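Triketti bench rules, long thread. We run tabletop manipulation tasks in simulation before they go anywhere near the real arm at the Cáceres site, and these are the working rules for setting up, running and reporting them. Comments from other groups welcome. 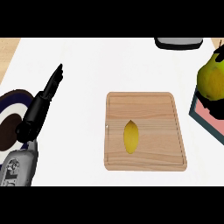 Board, lemon, one arm, gripper closed and empty. Simulated render.

1/ Scope first. The rules cover single-arm tasks on a flat table with rigid objects. Cloth, liquids and two-arm work are out of scope. We have a separate draft for two arms and it is not ready.

2/ A task is defined by four written items: the instruction, the start state, the success check and the time limit. If any of the four is missing, the task is a demo. Demos are fine. They do not go in the results table.

3/ Instructions are written in everyday words. "Put the lemon on the plate" is a good instruction. "Transfer target A to receptacle B" is a bad one, as the language model upstream never sees wording like that from a user.

4/ Name the object by what a person would call it. If the asset library calls the thing fruit_generic_04 and it looks like a pear, the instruction says pear. If two people in the office disagree on the word, swap the object for another.

5/ One instruction, one reading. If there are two plates, the instruction has to say which plate, or the success check has to accept both. We failed a perfectly good policy for a whole month before somebody reread the sentence.

6/ Start state. Object positions are sampled inside a region, and the region is written down in table coordinates. "Near the middle" is not a region. Store the random seed with every episode.

7/ Orientation is part of the start state. Long objects matter most. A lemon lying with its long axis pointing away from the arm asks for a different wrist angle from one lying crosswise, and a policy that manages the first can be hopeless at the second. Sample the angle, log the angle.

8/ Check the start state for overlaps before the first step. Physics engines resolve overlap by throwing things. If an object moves more than 5 mm during settling, discard the episode and resample. Do not hand-correct it.

9/ Settling time is fixed for all tasks on the bench. No per-task settling. That knob was used to rescue bad scenes and we took it away.

10/ Arm start pose. Gripper state is declared, either open or closed. We have both kinds in the set. A closed start costs the policy an extra decision and it should be made to take it.

11/ The gripper starts clear of every object by a margin, measured in 3D. Checking clearance from the camera view is worthless. An arm link can hide part of a plate in the view and still be well above it, or resting on it. The view will not tell you which.

12/ On views. State which camera the policy gets and which camera the reviewer gets. They need not be the same. If they differ, say so in the report, in the first paragraph and not in an appendix.

13/ Objects partly out of view stay in the task. Real cameras crop things. We only require that the target of the instruction is fully visible at the start. Distractors may be cropped or partly hidden behind the arm.

14/ Padding. Some of our policies take square input and the render is wide, so there are black bands top and bottom. Bands are allowed. Stretching the picture to fill the square is not. Padding is logged with the camera settings.

15/ Distractors. Every task on the bench has a version with other objects on the table and a version without. Both are reported. A single averaged figure hides the only comparison anyone wants to see.

16/ Distractors should include at least one item of the same general class as the target. Another fruit, if the target is a fruit. A stapler next to a lemon tests very little.

17/ Asset quality. Scanned meshes come with holes, dark patches and torn textures. We keep an asset if the collision shape is sound and a person can still name it from the policy camera. We record the fault against the asset. We do not quietly repair it between versions.

18/ If an asset does get repaired, it gets a new version number and every baseline is rerun. Yes, every one. It takes a weekend of compute and it has caught two silent regressions.

19/ Collision shapes are checked by dropping the object from a low height onto the bare table and watching where it rests. A piece of fruit that balances on its tip has the wrong hull. A cutting board with a groove round the edge needs no groove in its hull unless the task uses it.

20/ Mass and friction are written down with a source: measured, estimated or default. "Default" is an acceptable answer. Blank is not.

21/ Success checks. Written before the first policy run, by someone who did not write the policy. In a group our size that is sometimes awkward. Do it anyway.

22/ A success check tests the end state and holds it. The object must be in the target region, with the gripper released, for 3 seconds. Without the hold you will count objects that are still rolling.

23/ Also test for damage to the rest of the table. If the lemon reaches the plate and the plate is on the floor, the episode fails. Each task lists which objects may be moved and by how much.

24/ Contact limits. Simulated arms will press through a table with great enthusiasm. We cap the contact force and end the episode when it is exceeded. The cap matches the protective stop on the real arm, so a policy that relies on leaning gets found out early.

25/ Time limit in simulated seconds. Wall-clock time is recorded separately. A slow policy on a fast machine should not score better than the same policy on a slow one.

26/ Resets are full resets. Reload the scene, do not nudge the objects back. Leftover joint velocities and cached contacts will make episode two differ from episode one even with identical seeds.

27/ Episode count. We use up to 2000 per task in simulation, split evenly across the start region. The count is fixed in advance. Stopping when the curve looks good is not a stopping rule.

28/ Training seeds are another matter. Five per policy, all reported, including the one that collapsed. If only one was trained, write "one seed" beside the figure.

29/ Failures get a label from a closed list: no approach, missed grasp, dropped, wrong object, wrong place, disturbed other object, force stop, time out. One label per episode, the earliest that applies. "Other" exists and has to come with a sentence.

30/ Wrong object is reported on its own line. For a household user it is a worse fault than a missed grasp. A miss can be retried. Confidently moving the pear when asked for the lemon is a language or vision fault, and more grasp training will not touch it.

31/ Stills in reports. A still shows the setup and nothing else. No still may be offered as evidence that a task succeeded. Evidence is the log, the state file and the full video.

32/ Label every render as a render. It looks obvious on our screens and much less so in a slide deck three forwards later. The word goes in the caption, not in the file name.

33/ Going from simulation to the real arm. Nothing transfers on score alone. The policy also needs a clean force log and a person's sign-off on a sample of failures. We watch failures first. Successes all look the same.

34/ On the real arm: reduced speed for the first session, one operator with a hand on the stop, nobody else inside the marked area. A good record in simulation does not shorten any of this.

35/ The site risk assessment overrides everything in this thread. If a rule here conflicts with it, our rule is wrong and we want to know.

36/ Versioning. The bench has one version number covering scenes, assets, checks and limits together. Scores from different versions do not share a table. Redano, our older bench, broke this constantly and its results can no longer be compared with anything, including each other.

37/ Retiring tasks. When every baseline passes a task on all seeds, it moves to the regression set. It still runs nightly. It stops counting towards the headline figure.

38/ Known gaps. Lighting is barely varied. Nearly all our tabletops are plain and pale, which flatters segmentation. Transparent objects are missing altogether. Patterned tables are due in September.

39/ Correction to 8: the settling limit applies to translation only. Rotation has its own limit, set per object class, as round things turn on the spot without going anywhere. The written version has this right.

40/ The checker scripts live in Jirine, our internal tool, and are being cleaned up for release. The rules can be used without them. A spreadsheet and some patience will do for a small task set.

41/ If you use a different hold time in 22, please post it along with the objects you tested. We picked ours for fruit and crockery and have no data on anything that rolls further.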